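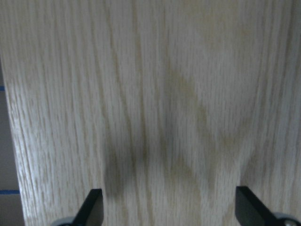 Pale oak, with the arches of the grain across the middle.

I started this page on 18/08/2018, after Eyerusalem Workneh asked me which wood I like for small storage. My answer became long. The plans are from Vevel, a small booklet I bought in June, and I changed them a little. For the oiled parts I used Drillach oil, two thin coats, and I let it rest one night between them.

I like oak for outside faces. The straight lines are calm, and then comes this wavy figure — every board has its own. 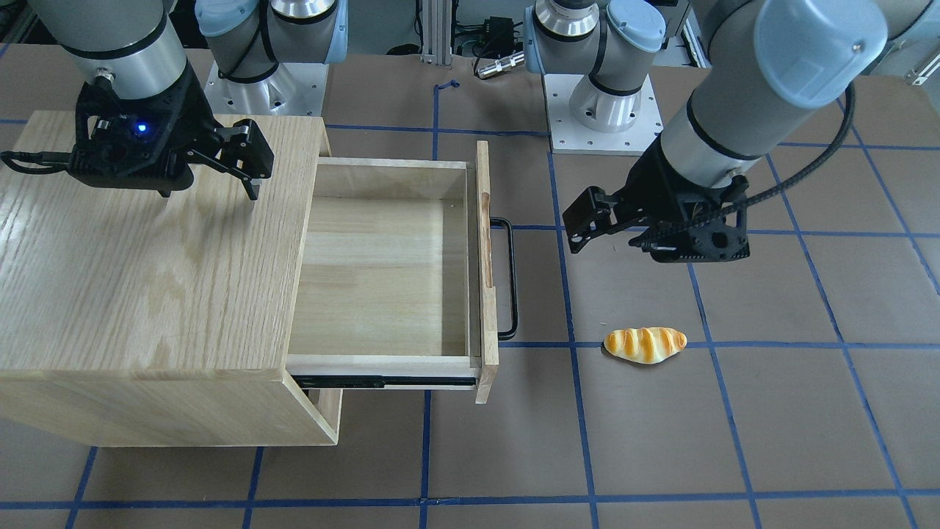
Small cabinet with the drawer open. Oak outside, pine inside, black bar handle.

The handle is longer than the plan says, 100 mm between the screws. Rizwan Uddin told me a metal slide is too much for such a small drawer, and he prefers wood on wood with some wax. Maybe he is right, but I wanted metal. The inside I left without oil, so it does not smell when you keep bread or paper in it.

The table has brown paper with blue tape in squares.

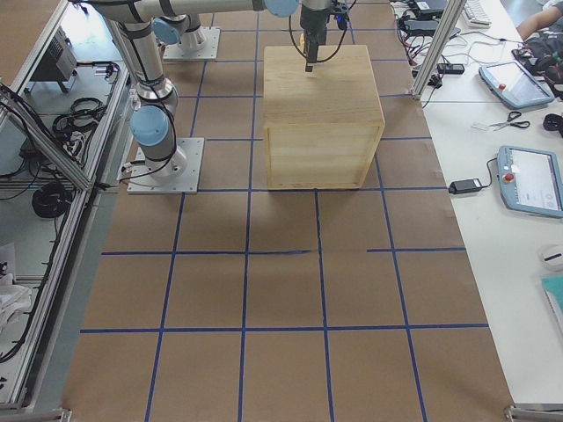 Pine is cheaper and more easy to work, and for a plain crate it is enough. Boards with visible grain look fine to me without any paint. I will add the cutting list for the crate when I have written it clean.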